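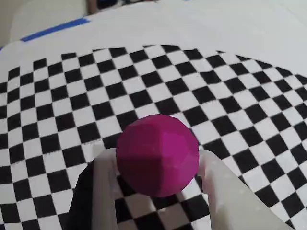
Last changed in May

How to descale a kettle without buying anything

Erbridge water is mostly rock. If your kettle has started to rattle, fill it halfway with tap water and top it up to the line with plain white vinegar. Bring it to a boil, switch it off and go do something else for an hour.

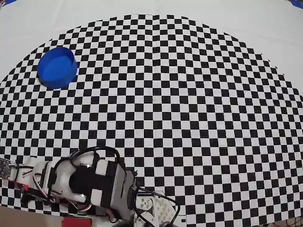 Then pour it out and look inside. If the bottom still has a crust, do the whole thing again, with the window open this time. A Cirell kettle has a mesh filter in the spout that pulls straight up. Soak it in a mug of vinegar and go at it with an old toothbrush, ideally one that has been retired.

Some people swear by citric acid, and it does smell better. 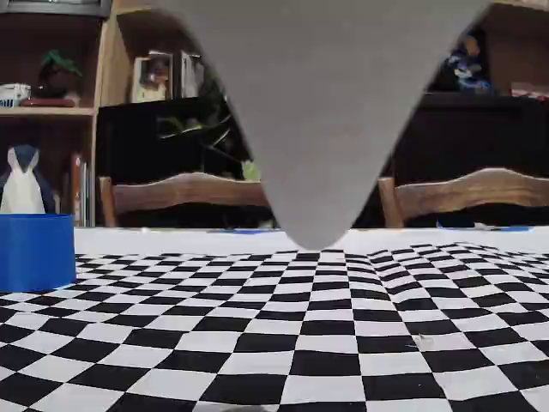 Zhuoran Bai wrote in to say that two spoonfuls is plenty, and that I should have warned everyone not to add it to boiling water, as it foams up and goes all over the counter. Consider yourselves warned.

Rinse three times and boil one full kettle of clean water to throw away. Skip this and your tea will taste like a pickle.
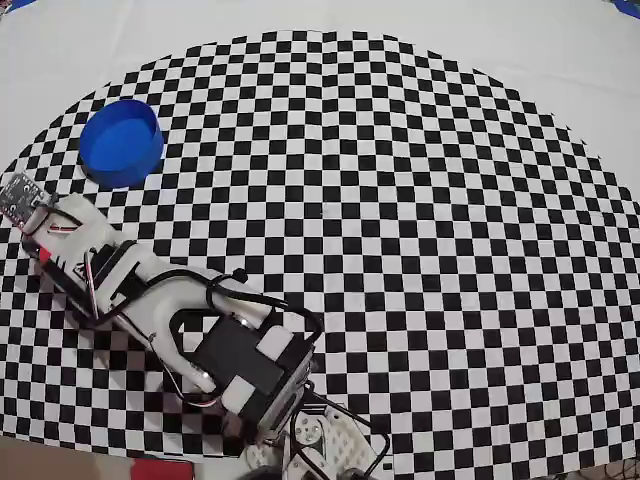
Blue container on the checkered mat

Repeat every 6 weeks, or when the rattling comes back.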